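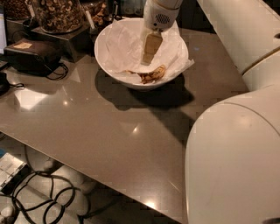
Fig. 1. The counter cell with the spatula in the gripper, blade down in the bowl.

Looking After the Counter Cell
Handout 2, updated 2021-01-19

Okay, so last time we got everybody through power-up and the stop button, and I promised we'd get to the part I like best, the daily care of this thing! It's the same white arm you'll be working with all term. The cell came to us through the Jadoon kitchen project, and everybody in the building just calls it Lorel, so if you see "Lorel" on the sign-up sheet, that's the one.

Before you touch anything

Arm parked, stop button in, and your name on the sheet. Then walk the floor side of the counter first. I know the bowl is the fun part, but look at Fig. 1 again, down at the lower left: those black cables lie in loops on the tiles, and you'll be stepping right there when you reach for the arm. Push the loops back toward the wall with your foot (gently, please) and check that none of them is pulled tight. Do the same for the cords up on the countertop. The arm sweeps low on that side, and a cord that was fine yesterday can end up in its way after somebody moves the monitor.

The spatula

We use a flat wooden one with a squared tip. Wood gives a little when the tip meets the bowl, and I'd much sooner sand a spatula than replace a bowl or, heaven help us, a wrist joint. To mount it:

Open the gripper all the way from the pendant.
Hold the spatula by the blade, never by the handle end, so your fingers stay clear.
Slide the handle up until it touches the stop, then back it off a hair.
Close on the low force setting first. Wiggle it. If it turns, open up and start over.
Go to the working force and wiggle it again.

The low-force step is the one people skip, and then they spend half the session wondering why the blade comes in crooked! If the handle has shiny dents where the fingers close, flip it around and use a fresh side. When both sides are dented it goes in the scrap drawer and you take a new one from the Bakden box.

Keep the vent clear

See the little patch of holes on the front of the gripper housing? Flour and nut dust love it. Dry soft brush, short strokes, housing tilted so the crumbs fall away from the holes. No canned air (it drives the dust in) and no wet cloth anywhere near it. The smooth parts of the arm can be wiped with a damp cloth, and do go around the joint seams with a dry one afterward.

Teaching the bowl position

The Jallex controller keeps the bowl pose in slot 143. Please don't save over it! Copy it to slot 200 and work from the copy. Then:

Set the bowl down with its paper already in. The folds stick up past the rim, and you want to see where they are before you bring the blade in.
Jog to the point above the bowl at slow speed.
Come down with the blade just behind the food, on the side you want to push from.
Stop when the tip is close to the paper and do the last 2 mm in single steps.
Save, back straight up, run it once at slow speed with your hand on the stop.

If the blade drags the paper along with it, you're too low. Go up one step and try again before you start changing the angle.

A word about the light

The countertop is polished, and you get bright spots and one big dark shadow from the arm and the bowl. When you're judging the gap by eye, that shadow will fool you, I've been fooled plenty. Crouch until your eyes are level with the rim and look from the side.

When you're finished

Spatula out, gripper half open, arm parked. Lids on the nut jars, labels back by the jar they belong to. Write down the spatula side you used and anything that sounded odd, even if it stopped.

For next time: bring your own copy of slot 200 on the stick and read the section on tool weight in the Jallex manual. We'll be entering the spatula's weight by hand and seeing what the arm does when the number is wrong.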